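In Defense of the Afternoon Tray

By Dineo Gumede

When I moved to Brimbridge six years ago, the first thing I learned was that people here drink their tea standing. They hold the cup in one hand and the phone in the other. The donut, if there is a donut, is eaten over the sink. I don't say this is a crime. I say only that it makes me a little sad.

In the house of my grandmother, tea came on a tray. It could be a very plain tray, but it had to carry everything together: the drink and something sweet on a proper plate. She believed that a guest should see the whole offer at one time.

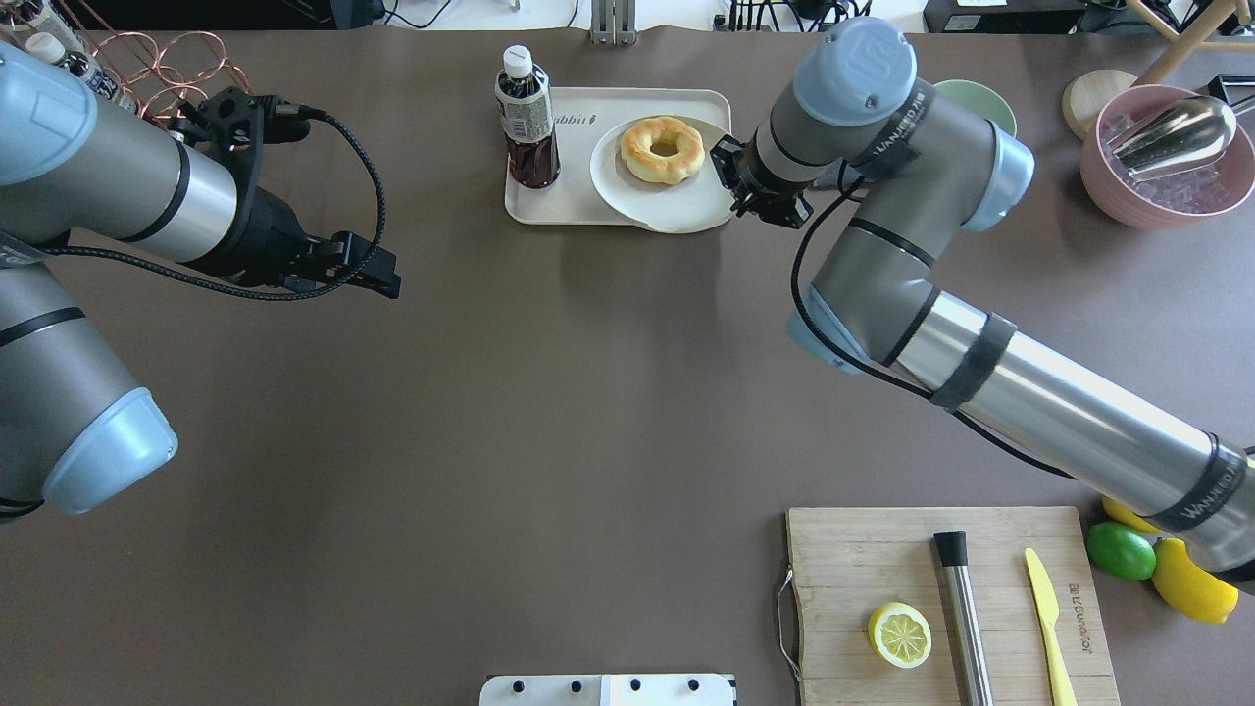

Bottled tea and a donut share the tray, with ice and lemons within reach.

My friend Riaan Venter thinks that bottled tea does not deserve such treatment. He says that if you don't boil the water, you have not made anything, so why should you serve it? I have discussed this with him for many evenings and I still disagree. Cold tea from a bottle needs more care than hot tea, because it arrives already finished. The lemon you must cut yourself. The ice you must put in a bowl, with a scoop, so that each person decides how much.

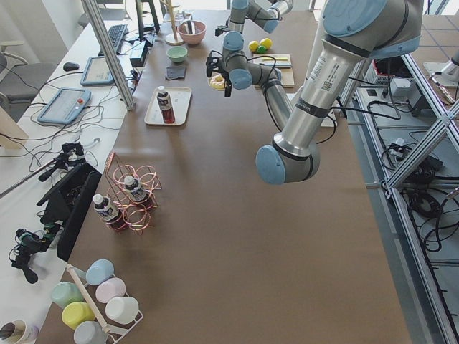

I am also in favor of keeping the cups on a rack where everybody can reach them. A closed cupboard makes a guest ask permission, and a shy guest will stay thirsty. Cups in different colors are the best kind, since each person remembers which one is his. Lizelle Rampersad, my neighbor, owns 33 white cups, all the same, and after any party in her house we all drink from the cups of strangers.

Now I come to the plate, where my opinion is strongest. One donut should have a whole plate. On a napkin it looks like something you bought in a hurry. On a plate with a wide rim it has space on every side, and you sit down to eat it.

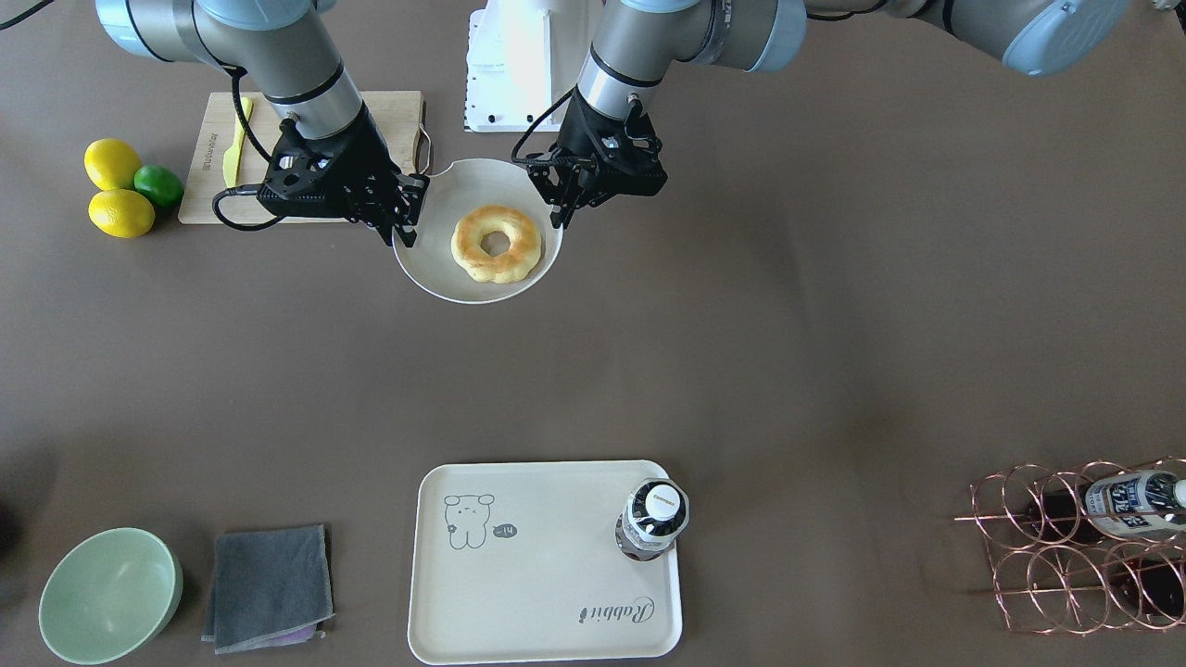 One donut on a plate with a broad rim, the cutting board and fruit behind it.

I know the objection. It is more to wash. A plate, a bowl, a scoop, a knife and a board, all for a small snack which takes 60 seconds to eat if you are hungry. I wash them myself, so I am allowed to answer: it is five minutes, and I spend longer than this looking for my glasses.

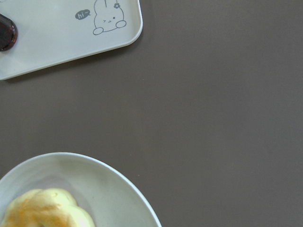

The last thing I would ask is that you leave some of the table free. Many people, when they become enthusiastic about serving, cover every corner, and then the guest has no place for the elbows or for a book. My grandmother put the tray to one side and left the rest alone. I do the same on Sundays, and Riaan, who still does not agree with me about the bottles, comes every week and takes the second donut.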